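Why my mom's job has robots in it now

My mom works at a packing shop in Fonesville, and I get to hang out there in August. They fold and pack 700 paper cards a day – that's a lot of folding! Last year the boss, Capucine Boyer, decided robots could help with the boring part.

So did everybody lose their jobs? Nope! But the jobs did change. My mom used to fold all day, and her wrists got sore. Now she spends her mornings teaching. She wears a gripper on each hand and does the job with those, and the robots learn from how she moves. She says it's like showing a little kid how to tie shoes, only the kid needs to see it 46 times.

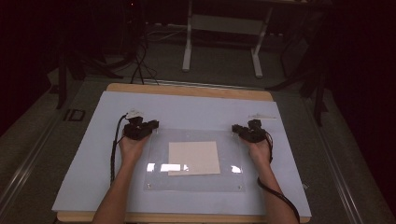
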